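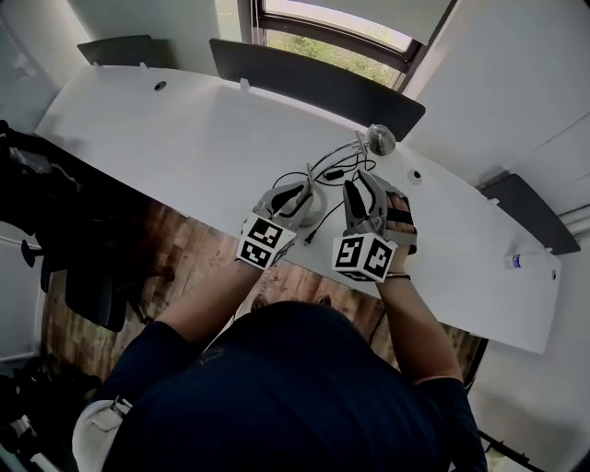
Figura 2. Posto de trabalho com tampo branco curvo e luminária de mesa de base redonda.

3.2 Iluminação de tarefa e arranjo do posto

A literatura sobre iluminação de escritórios trata quase sempre do teto. Luminárias embutidas, malha regular, projeto feito para a sala vazia. A luminária individual aparece como acessório, quando aparece. Neste estudo partimos do contrário: o que o ocupante faz com a luz que ele próprio controla, e com que frequência.

O levantamento foi feito no edifício da Junura em Kamville, dois pavimentos, planta aberta, fachada maior voltada a oeste. Participaram 130 ocupantes. Mesas compridas, compartilhadas, tampo claro — escolha do projeto de interiores, anterior à pesquisa. O tampo claro importa. Devolve parte do fluxo para o rosto e para a tela, e quem trabalha com papel se queixa menos de sombra mas mais de reflexo. Voltamos a isso em 3.4.

A iluminância geral de projeto era de 500 lux no plano de trabalho. Valor usual. As medições de campo, porém, mostraram distribuição irregular: postos junto à janela muito acima no período da tarde, postos do núcleo abaixo o dia inteiro. A manutenção havia trocado lâmpadas por modelos de temperatura de cor diferente em parte das fileiras, sem registro. Isso complica a comparação entre pavimentos e foi tratado como variável de controle (ver 3.5).

As luminárias de mesa têm base redonda, para apoio livre sobre o tampo (Figura 2). Sem garra, sem furo. O ocupante pode deslocar a base, e desloca. Modelos fixados na borda foram descartados ainda no piloto: a borda curva não dá bom apoio à garra e o alcance do braço ficava restrito ao mesmo lado.

Procedimento. Cada participante recebeu uma ficha com planta do posto em escala e marcou a posição da luminária no início do turno, antes do almoço e ao fim do turno. Marcou também se estava acesa. Período de coleta: 27 dias úteis, com início em agosto. Feriados locais excluídos. Fichas incompletas foram mantidas quando havia pelo menos duas marcações no dia; as demais sairam da amostra.

Além das fichas, entrevistas curtas. Roteiro de 6 perguntas, conduzidas por Thư Kiều, nas copas dos dois pavimentos. Gravação só de áudio, transcrição parcial. Perguntas abertas sobre cansaço visual, dor de cabeça, conflito com vizinhos de mesa por causa de luz. Esta última não estava no roteiro original, entrou depois do piloto porque o assunto surgia sozinho.

3.3 Posição da luminária e tipo de tarefa

Padrão mais claro: quem lê em papel aproxima a base do corpo e inclina o braço para baixo. Quem só usa tela empurra a luminária para o fundo do tampo e, com o passar dos dias, deixa de acendê-la. Vários entrevistados disseram que a usavam como sinal de presença — luz acesa, pessoa no prédio. Uso social, não previsto na ficha.

Destros e canhotos se comportaram como a literatura sugere, luz do lado oposto à mão que escreve. Com exceções. Em mesas compartilhadas o lado "correto" às vezes invade o espaço do vizinho, e aí a luminária fica onde der. Um participante do pavimento superior descreveu o arranjo como "negociado uma vez e nunca mais discutido". A expressão resume bem o material das entrevistas: o ajuste fino ocorre nos primeiros dias e depois o posto congela, mesmo quando a tarefa muda.

O período da tarde foge ao padrão. Com sol baixo na fachada oeste, as persianas são fechadas por inteiro e raramente reabertas, e a iluminação de tarefa passa a compensar a perda de luz natural. É um efeito conhecido. O que não esperávamos era a sua persistência em dias nublados, por hábito ou porque a persiana já estava fechada desde a véspera.

Fothergill, o fornecedor responsável pelo comissionamento, havia previsto sensores de presença também para as luminárias de mesa. Não foram instalados. A julgar pelas entrevistas, teriam sido mal recebidos: a palavra "controle" aparece nas transcrições quase sempre com sentido positivo quando se fala do interruptor próprio, e negativo quando se fala do sistema do teto.

3.4 Reflexo no tampo

Queixas de reflexo concentradas nos postos junto à janela e entre leitores de papel couché. A cor do tampo agrava, o acabamento também. Não medimos brilho especular, apenas luminância com o medidor na altura dos olhos, ocupante sentado. Valores altos coincidiram com luminária baixa e voltada para o centro da mesa. Levantar o braço e girar a cúpula para o lado resolvia boa parte dos casos, mas poucos participantes faziam isso por conta própria; na entrevista, a maioria atribuía o desconforto à tela.

Para comparação usamos os dados do edifício Salis, de tampo escuro e luminárias do mesmo tipo. Lá as queixas de reflexo são menos comuns, e as de contraste excessivo entre papel e mesa, mais. As duas amostras não são equivalentes em idade nem em tipo de tarefa, e a comparacão deve ser lida com essa reserva. A análise por faixa etária está em 3.5, junto com o tratamento das lâmpadas trocadas.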